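Oficina de Robótica Móvel — Projeto Vamow
Apontamentos da aula 6: simular antes de montar

Nesta aula trabalhamos só no simulador. Cada grupo abre a casa de banho do pacote Sandalon, com a semente 3211, e grava um percurso de 664 passos com a garra aberta. Peço que não mudem a iluminação, porque depois vamos comparar os resultados entre grupos.

O espelho é a parte difícil do exercício. Um detetor treinado sem cuidado marca também o armário e os azulejos que só existem no reflexo — e o planeador aceita essas posições como verdadeiras.

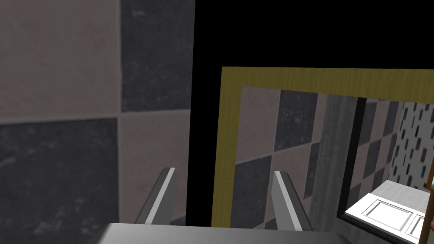

Porque é que a profundidade falha num espelho?
O sensor simulado pode medir a distância até ao vidro, enquanto a imagem de cor mostra objetos que parecem estar mais longe. Os dois dados deixam de concordar.

Para entregar até quarta-feira: o ficheiro do percurso, a máscara do espelho no passo 147 e meia página de comentário. Quem usar o módulo Wivska deve indicar a versão.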